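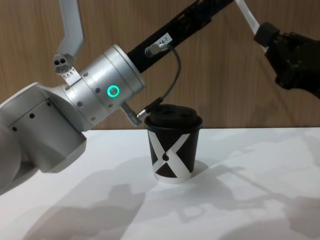 Setting up the Toprak two-arm cell for cup handling

This guide covers first setup of the Toprak, the tabletop two-arm kit sold by Tellunness, for picking up and passing a lidded paper cup. It assumes the arms are bolted down and the controller has been through its first boot. If you haven't done that yet, follow the quick start booklet first and come back.

Allow an afternoon. The kit costs $2,673 with both grippers and the controller. The lidded cup routine is in the base software, so there is nothing extra to buy apart from cups.

What you need

The kit, with both arms mounted
A laptop on the same network as the controller
The 2.5 mm hex key from the accessory bag
A sleeve of paper cups with lids, all the same size
Dry rice or sand to weight the cups
A tape measure

Use a cup with a firm lid. A tapered paper cup with a raised plastic rim works well. Clear soft lids bend under the fingers and pop off.

Step 1. Check the cables

Power off at the wall. Go along each arm and turn every screw-on connector by hand until it stops. Finger tight is enough. The thin external cables need a loose arc so the joint can turn without pulling on them. If one is stretched straight at any pose, loosen it at the clip and feed more slack through.

Do this again after the first hour of running. On our unit two connectors had backed out slightly by then.

Step 2. Power on and home

Switch on the controller and wait until both arms show as ready on the Status page. Press Home All. The left arm moves first. Keep the table clear until both have finished, and keep one hand near the stop button.

If you get error 103, one arm has started too close to its limit. Hold the release button, move the arm by hand to the middle of its range, and home it again.

Step 3. Set the table height

Open Workspace, then Surface. Lower the gripper in small steps until a sheet of paper just slides under the fingertips, then press Save. Do the other arm the same way. The two saved numbers will differ a little. Leave them as they are.

Step 4. Make the cup profile

Go to Objects, New, Tapered. Measure the cup at the base and just below the lid, and its height with the lid on. Enter all three. Leave Handle unchecked.

Set the grip force to 30. The default is higher and crushes an empty cup. Set the grip point a little above the middle. Any higher and the fingers catch the lid.

Step 5. Teach the approach

Put a weighted cup on the table where both arms can reach it. Choose Teach, pick the left arm, and guide it by hand to a point beside the cup. Press Mark. Move it in until the fingers are on either side of the cup and press Mark again. Then back it out the way it came.

Watch the joint housings as well as the gripper. It is easy to look only at the fingertips and knock the lid with a connector farther up the arm. If any part of the arm passes close to the lid, add another mark to route it wider.

Repeat with the right arm. Its waiting position should be above the table and off to one side, so it stays out of the way while the left arm works.

Step 6. Run it slowly

Set speed to the lowest setting and press Run Once. Stop if the cup tips or slides. A cup that slides before the grip closes means the approach is off center, so go back to Step 5. A cup that drops after the lift needs more force. Raise it by two at a time.

When the pickup is steady, turn on Handover in the same menu and run it again, still slow. The right arm should take hold before the left one lets go. If the cup gets squeezed out of shape at this point, lower the force on the right arm only.

Step 7. Save and back up

Name the routine and save it to the controller. Then export a copy to your laptop. Controller memory holds 984 marks in total, and when it is full it will refuse a new save without offering to delete anything. Clear out old test routines as you go.

Notes on the kit

Nurhan Sarıgül set up a second Toprak at our Seltdale shop from these same steps and had to change only the table height and the grip force. The software is easy to follow once the menus are familiar. The printed manual has no section on handover, so keep this page open for Step 6.

Replacement fingertip pads are sold separately in pairs. Order a spare set with the kit.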